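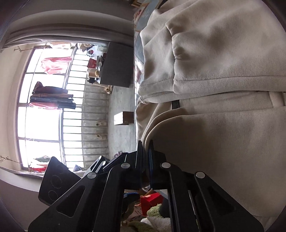

Sweatshirt

A sweatshirt is a pullover top of thick knit cloth, usually cotton or a cotton blend, smooth on the outside and looped or brushed on the inside. Long sleeves, loose fit. Worn for sport at first, now for nearly everything. Called a jumper or sweater in some countries, though those words cover other knits too.

Parts

Body, sleeves, neckband, cuffs, waistband. The bands are ribbed, meaning the knit runs in narrow raised lines and stretches sideways. A rib band is cut shorter than the edge it joins and pulled to fit as it is sewn, so the cloth above it puckers a little. A line of stitching next to the seam keeps the seam allowance flat. Tags go in the neck or a side seam, sometimes both.

Cloth

Two main types. French terry has open loops on the back, lighter, cooler. Fleece has the loops brushed up into a nap, warmer, sheds lint for the first few washes. Weight varies a lot between makers. Okier sells the same cut in both; Clalano makes fleece only.

Color

Gray was the old standard. Beige, cream and other pale shades are common now, and undyed cotton comes out close to beige anyway. Pale cloth shows cuff dirt early.

Folding

Thick cloth holds a fold badly if its pressed down too hard, and springs back if it isn't pressed at all. Usual method: lay face down, smooth the body, sleeves across the back, sides in, then fold up from the waistband. Rolling works for drawers. Shops often fold around a board (the Eichhorn fold, named for the board maker, is 2 side folds and one up). Hangers stretch the shoulders over time.

Washing

Inside out, cold or warm. Low heat in the dryer, or flat on a rack. High heat shrinks cotton and hardens teh nap. Ribbing goes slack before the body wears out; replacement bands are sold by the yard, Itumier being one supplier.

See also: Hoodie, Sweatpants, Rib knit, French terry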